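Keeping a Shared Bathroom Counter Clear
Project report, Household Spaces unit, Fullthorpe College
Submitted 17/10/2024
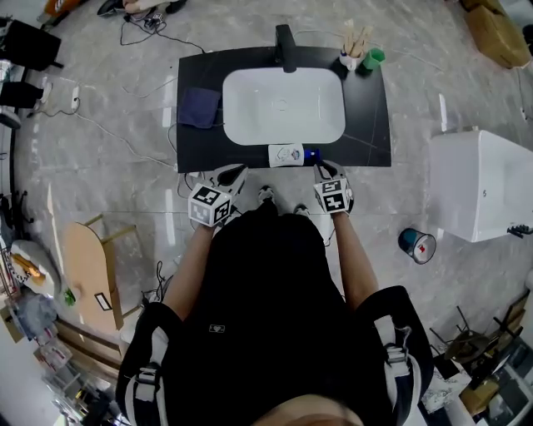 The aim of our project was to find out what a small vanity counter needs to hold in a shared student unit, and whether a simple layout would make it quicker to wipe down. We worked in the bathroom of the practice flat in the Prilton building. The counter is black with a white basin set into it, so there is not much flat space left over. Most of the usable area is on the two sides and in a strip along the front.

Background

In September we asked students in Prilton to fill in a short form about their bathrooms. The most common complaint was that things get left at the front of the counter and end up splashed. The next was that a black surface shows every water spot and every bit of toothpaste. Several people also said they did not know where a shared cloth should go, so it usually ended up on the floor or over the tap.

Method

We made two layouts and tried each one for a week. In layout A, things stayed wherever the last person put them. In layout B, we gave each item a set place:

Cups go in the back right corner, clear of the tap.
The cloth is folded and kept to the left of the basin.
Boxes and bottles can come to the front while in use, then go back in the cupboard.
Loose caps go back on their bottles before anyone wipes the counter.
The waste bin stands on the floor near the toilet.

We had a budget of 50 dollars and bought the cups and a cloth from Halim, the discount store across from campus. We did not buy a shelf, as drilling into the walls is not allowed.

Results

Layout B was faster to clean. With the cups in one corner you only have to lift them once, and the rest of the counter can be done in a few strokes. The folded cloth was also used more often, mainly by people drying the area around the tap.

The front strip was still a problem. Even in the second week, boxes and small caps collected there. The waste bin did not work well either. It is light and tips over easily, and on a tiled floor there is nothing to hold it in place. A heavier bin would be worth the money.

What we would change

We would add a shallow tray for the front of the counter, so that small things can be moved all at once. We looked at one in the Nultari catalogue but it was too deep for the space in front of the basin. We would also run the trial for longer - a week was not enough for people to get used to the set places.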